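I met Lacey Wragg at her place in Londside, at 2 in the afternoon, and she had the kettle on before I'd gotten my coat off. She cleans houses for a living and has done it for 20 years, and I wanted to ask her how people ought to move out of an apartment (I'm doing it myself in June and I'm terrified!).

"Start with the stuff you never look at," she told me. "Top of the fridge. Behind the radiator. You'll be shocked."

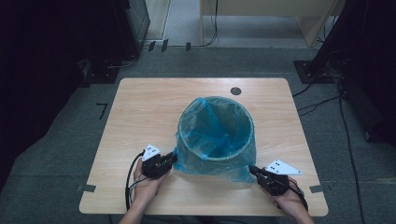
Bins came up pretty fast, and Lacey has feelings about bins. "Wash it, dry it, then the bag," she said. She likes the bag folded well down over the rim, like the blue one on the table, and she can't stand people who tuck it inside and hope. I'm one of those people. I kept quiet and drank my tea.

Her worst job ever was a rental on Ene, where the tenant had left 50 jars of pickles in the bathtub. "Full ones," she said. "Good pickles, too. I took two home."

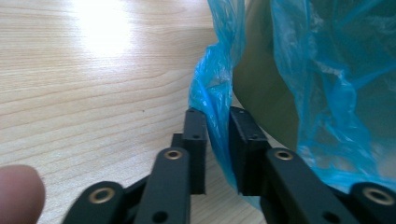

The landlord there, Tudor Zamfir, still calls her every time somebody moves out, and she still asks him about the tub first. I asked what she'd charge for a place like mine and she laughed at me. "Do the oven yourself," she said, "and then we'll talk." So I've bought the oven cleaner, and it's sitting on my counter next to the boxes I haven't packed.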